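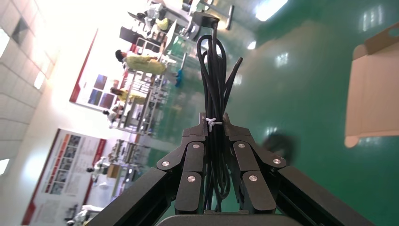

Samira Semaan
Tradutora técnica e revisora

Na quarta entreguei o manual da Hatura, 183 páginas, e fiquei com a tarde livre pela primeira vez desde maio. Usei-a para arrumar o glossário, que andava a adiar.

Tinha 670 entradas. Muitas repetidas, outras com duas traduções diferentes conforme o cliente. A Cuko quer "aperto", a Ereo quer "binário de aperto", e as duas têm razão nos seus documentos. Passei a guardar o cliente numa coluna à parte - devia tê-lo feito logo no início.

Apaguei 100 entradas antes do jantar. Faltam as abreviaturas, que são a pior parte, e confirmar oito termos com a revisora da Jafarzadeh. Escrevo-lhe amanhã de manhã.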